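3.2 Rooms and surfaces

The study covered 18 rooms in two buildings, Clallero and Trullmont, all of them fitted out as small workrooms within the same renovation program. Floor finish, wall length and the main pieces of furniture were recorded for each room before any sound measurement was made. Figure 4 gives two views.
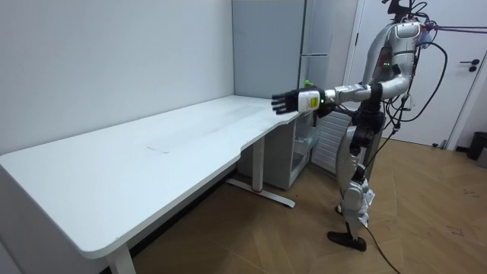
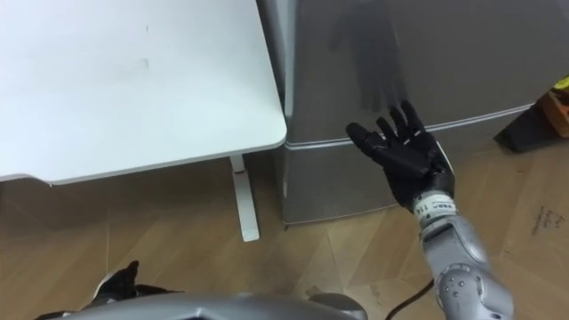 Figure 4. Interior views. First view: parquet floor and long white desk along the left wall. Second view: grey metal cabinet.

Reverberation in small rooms is harder to describe with a single number than reverberation in halls. At low frequencies the sound field is controlled by a few room modes, and the decay depends strongly on where the microphone stands. We therefore report the results by octave band and leave out the 63 Hz band, where repeated decays at the same position did not agree well enough to be averaged. Hard furniture adds a second difficulty. A desk that runs along a wall, like the white one in the first view of Figure 4, gives an early reflection close to the seated listener, and a metal cabinet front does much the same at standing height. Neither takes up much sound in the middle bands. Both can scatter it, though, and a furnished room often has a shorter decay than its surface areas alone would suggest.

Each room was measured at 10 microphone positions using an interrupted noise source placed in a corner. Positions closer than one meter to a wall were moved inward – this was needed mostly in the Trullmont rooms, which are narrower. Windows and doors were kept closed and the ventilation was switched off. After poor decays had been removed, 465 remained for analysis. The decays were fitted by Mousavi, and a second fit of the same set was made by Stoyanova without access to the first results. Where the two fits differed by more than five percent, the decay was plotted and read again by both.

Floor finish was coded as wood, carpet or other. Wood floors laid directly on concrete and wood floors laid on battens were kept apart, as the latter can absorb at low frequencies through panel vibration. The floor build-up was taken from the building drawings. Two Clallero rooms had no drawings on file and were left out of the floor comparison, but they are included in the furniture results in Section 4.

Background noise was measured before the first decay in each room. The highest level was 40 dB, in a Trullmont room facing the loading yard. Decays from that room were evaluated over a 20 dB range only.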